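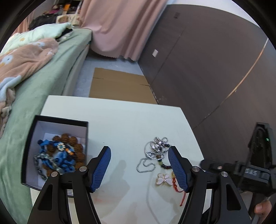
Sadex is a set of hand-held gripper demos for small tangled stuff. Chains, bead bracelets, hair clips, cords. The things grasp papers usually skip. We wanted to know if wide fisheye views from the tool are enough to learn where to pinch when two objects overlap and one of them is shiny. Bracelets in a pile, like the ones in the open box on the left of the table, are the hard half of the data. The looser spread on the right (silver chain, dark beads, butterfly clip, red cord) is the easier half, though the chain still gives us trouble wherever it folds back on itself.

Filed under: Datasets / Manipulation / Deformable and thin objects

Status

v2, updated 2024-04-19. Usable. Docs behind the data as always. If something here disagrees with the JSON, believe the JSON.

What's in it

Tabletop episodes, one task string each. Two task families: "pile" (take one item out of a heap, leave the rest) and "spread" (pick from a loose layout, put in box). Each episode has color video, tool pose, jaw opening and a start/end label for every grasp. No force. We wanted force, ran out of time.

Video is 30 fps, pose is resampled to match. Jaw opening is normalized, 0 closed and 1 open. Zero drifts a little between sessions so don't threshold at exactly 0. We use 0.06.

Bedrooms, living rooms, one hallway. Ordinary clutter left where it was on purpose, the backgrounds matter for the result below.

Labels

Hawi did the first pass, Tolera checked. A grasp starts at first visible contact of either pad and ends when both pads are clear. When the item is hidden by the fingertips we mark contact "unsure" instead of guessing. Lots of unsure on clear beads and thin films. Fine, filter them out, or dont, we trained both ways and the gap was small.

Item names are loose. "bracelet_bead" covers seeds, glass, wood-looking, whatever. No material labels. Please don't derive any from the names.

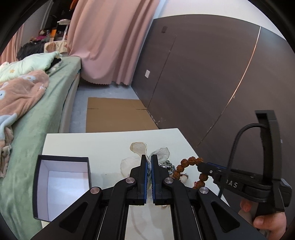 Thin see-through items were added in October, late, and only in the spread family. They get the tag thin_clear. The pinch point on these is hard to place even for a person scrubbing frame by frame, so the label tolerance is 6 frames there and 2 everywhere else. Scoring script knows about it. If you write your own scorer, copy the table from tolerances.json.

Method (short)

Alemneh is the baseline. Small transformer over the last 10 frames plus jaw opening, predicts a pinch point and a closing direction. The one trick: we mask everything outside the table surface in half the training batches. Idea was to stop it from latching onto bedding and curtains. Patterned fabric was eating attention, blankets with little figures on them especially.

Result

Masking helped on held-out rooms. Helped less on held-out items. Did nothing on piles where the top item is dark on dark, we think thats a resolution problem and havent tested it.

Chains: picks the right chain, wrong spot. It likes the bright facets. Adding unmasked batches back in did not fix this. Removing the specular augmentation made it worse, so leave that on.

Cords: good. Better than expected. Loose ends seem to give it something to aim at.

Gripper shadows on white tabletops cause false contacts. Known issue. The jaw-opening input removes most of them, if you train on video only you will see them all come back.

Not for

Weight, value or material estimation. Anything needing force. Identifying people or homes, hands show up in plenty of the clips and that is not what the data is for.

Using it

Unpack, run check_index.py first, then open a session in Dremik (our viewer, in tools/). Dremik wants the pose file next to the video, same stem. It fails silently if the pose file is missing, sorry, on the list.

Do not un-distort the video before training. Baseline expects the raw fisheye, dark corners and all.

Split by room. Random splits leak badly and the numbers look great for no reason. splits/room.json is the one we report on.

Todo

- second labeler on thin_clear
- rename "spread_b", bad name
- pose dropouts when two tools get close together, write up properly
- higher res crops for dark piles

Questions to Tolera Tesfamariam (data, labels) or Hawi Tamiru (Alemneh, training), issue tracker prefered over email.

This site uses cookies to remember your download settings. Accept | Manage

© Tunberg Lab | Contact | License | Back to top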